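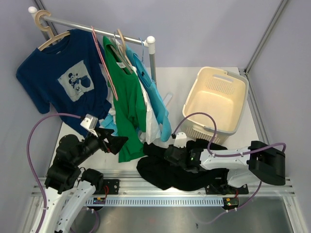
Packing for a week at a Lerevham cottage

My family has rented the same two-bedroom place for 9 summers, and I still love packing day! Start the night before so the morning stays calm.

1. Read the listing again. Ours supplies towels but no beach towels, and check-in is at 4 p.m.

2. Pack one bag per person, plus a shared tote for sunscreen, cards and the good coffee.

3. Put the first night's supper in its own cooler. It's a 90-minute drive and everyone arrives starving. 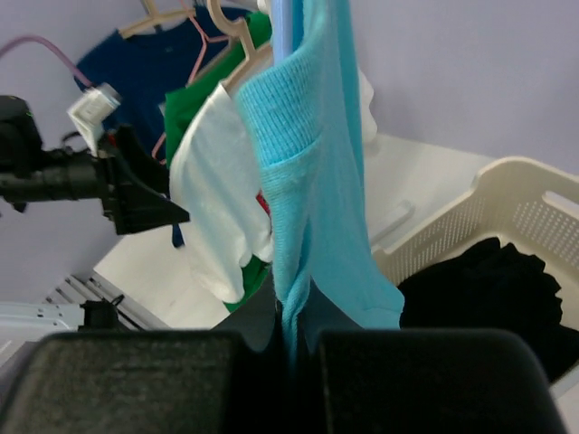
Closet space is the thing to ask your host about, especially in older cottages where the bedrooms are tiny. A few hangers from home make a huge difference. Shirts can share a rail, blue next to white next to green, and your suitcase can slide under the bed until it's time to leave.

4. Save the host's number in two phones. The signal drops right after the Drernen turnoff.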